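Notebook, bag picking, March, started 9:40

Present: Comfort, Nestor, me (Ivars). Task is paper bags between the blue bins on the rack and the white table, for the Drokach training set. Target for this part is 200 accepted episodes. Head and wrist views are both recorded.

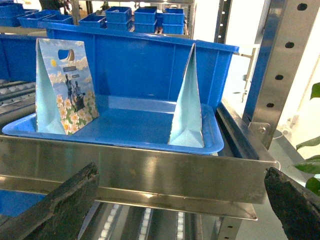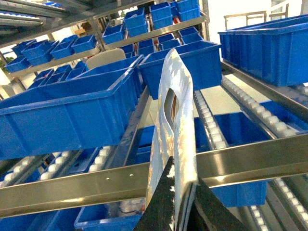
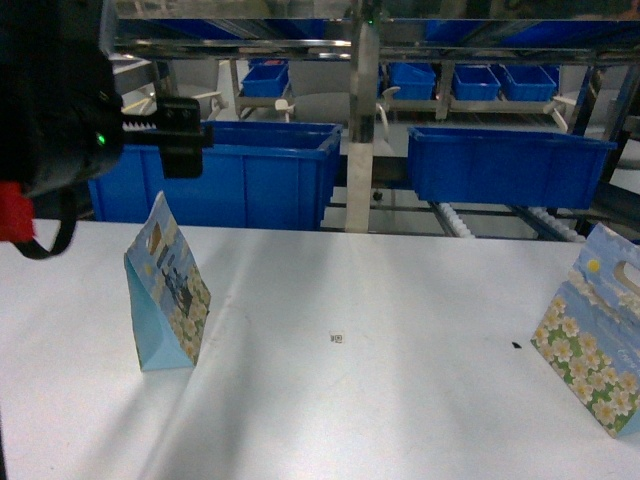
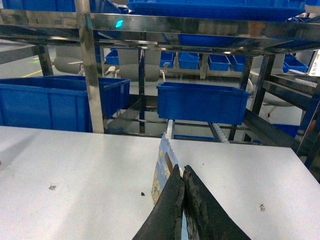
The main question today was how to write the grasp label. Until now we used only two words, "side" and "top", and Nestor and Comfort did not agree on many episodes. On the bags with the oval handle hole near the top, I propose that we also write if the hole is visible in the wrist view at the moment of closing. Erlinda will add one field for this in the form. The bag standing in the bin with the flowers on its front is a good case for the guide, because the hole is clear there and the bin wall is seen through it.

Operators must open the fingers wide before going down over a bin. Comfort does this already, Nestor sometimes starts too narrow. Episodes with a narrow start: keep them, but tag "late open".

Episode 824 has no head video, only wrist. I excluded it. Rosalinda asks if we can repair it from the backup, I did not check yet.

To do: relabel the first 4 batches with the new field. Ask Erlinda for the form before lunch. Clean the small specks from the table.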